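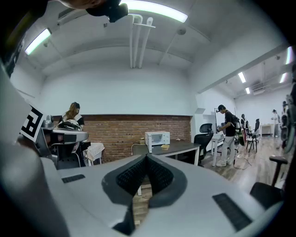 *Grip pads, the marker on the second gripper, and the microwave side of the room, from the Esex hand-held gripper.*

# Grusov gallery: tabletop collection

This page belongs to the Grusov project on learning household manipulation from hand-held grippers. It covers the microwave table and the way its recordings are filtered before training. The full method is in the project report; the text here is limited to what a reader needs to interpret an Esex view and the counts that go with it.

## Reading the view

The view is very wide, so straight lines in the room come out as arcs and the corners are lost to a dark border. We keep the distorted image as the model input. An early version of the pipeline rectified every frame to a flat projection, and the grip pads ended up stretched over a large share of the pixels while the far side of the table shrank. Training on the raw view removed a processing step and made the policy slightly better at approach motions.

The gripper body fills most of the lower half. This part of the image is nearly constant within a recording, and we considered masking it. We left it in. The raised nubs on the pads give a usable reference for scale and focus, and the notch between them is where most of the contact information appears. A mask is applied only at the outer rim, where the border varies a little between units.

The black-and-white marker is on the second gripper, seen from the first. It serves one purpose: relative pose between the two hands. When both hands work close together, each gripper's own motion estimate drifts in a slightly different direction, and the difference matters more than the drift itself. A marker reading, when available, corrects the relative pose directly. When the marker is out of view or too oblique, the last correction is carried forward and its weight is reduced with time.

## The room

White walls and ceilings are poor material for visual tracking. The brick along the lower wall is much better, with many small corners at a useful distance, and so is the wood-grain floor. The long fluorescent fixtures are easy to detect but tend to saturate, and their reflections on the floor move with the viewpoint. The tracker treats such reflections as fixed points unless told otherwise. We reject them with a motion consistency check that runs on short windows.

People are also present in the background, both near the table and through the opening to the second part of the space. Clearing the room for every recording would have produced a cleaner map and a less useful dataset. Points on moving people are dropped by the same consistency check. A person who stands still for a long time and then walks off is the harder case, and it accounts for several of the tracking failures counted below.

## Task and recording

The table task, called Clisura in the file listings, is a family of short two-handed actions with a microwave and a bowl. The operator is given a start layout and a goal layout, and chooses the order of the moves. Each recording holds:

- one video stream per gripper, at 60 frames per second
- inertial readings from each gripper
- jaw opening, measured at the drive
- the goal layout as a short text label

Both grippers are started by the same trigger, but the clocks run free after that. Alignment is done afterward from the inertial signals. The operator taps the two grippers together at the start and at the end, and the two taps fix the offset and the rate difference. Recordings without a clear second tap are not repaired by hand.

Jaw opening is stored as a fraction of full travel. Zero is taken at pad contact with no object between the pads, and it is checked at the beginning of each session. The pads wear, so the zero moves slowly over the life of a set – small enough to ignore for the bowl, not small enough to ignore for thin handles.

## Filtering

We collected 1,000 recordings for the table task. The counts after each step are as follows.

| Step | Recordings left |
|---|---|
| Collected | 1,000 |
| Time alignment accepted | 923 |
| Tracking accepted | 880 |

Most of the loss at the first step came from a missing or weak end tap. Operators finish the task, relax, and set the grippers down. A reminder tone was added in November and the loss rate fell, though the recordings made before then were kept under the same rule as the rest.

The tracking step removes any recording in which the estimated path of either gripper jumps, or in which the relative pose from tracking disagrees with the marker for longer than a short tolerance. The failures cluster. Many occur when one gripper is close to a plain surface and the other is facing the ceiling, so neither has much texture to work with. Slower motion helps only in the first of these two situations.

## Effect on the trained policy

Two policies were trained with the same settings, one on the 923 aligned recordings and one on the 880 that also passed tracking. The smaller set gave the better policy on the two-handed moves. On single-handed moves the two were too close to separate with the number of trials we ran. This agrees with the error analysis: a bad relative pose does little harm until both hands hold the same object.

Removing the marker correction while keeping all else the same had a larger effect than the filtering. The policy still reached the object, but the second hand arrived beside the grasp point more often than on it. We also tried supplying the relative pose as a separate input at training time only. It made no consistent difference and was dropped.

## Known limits

- The marker correction needs the marker in view of the other gripper. Long separations between the hands rely on drift-prone estimates, and the stored confidence value should be read together with the pose.
- All table recordings come from the Tikkanen room. Results with other lighting or other wall surfaces have not been measured.
- The goal labels were written before recording. Where an operator reached a different but reasonable layout, the label was left as it stood and the recording was flagged.

File listings, calibration values for each gripper, and the flags for individual recordings are kept with the Clisura release. Calibration values are specific to a unit and should not be swapped between the left and right hand.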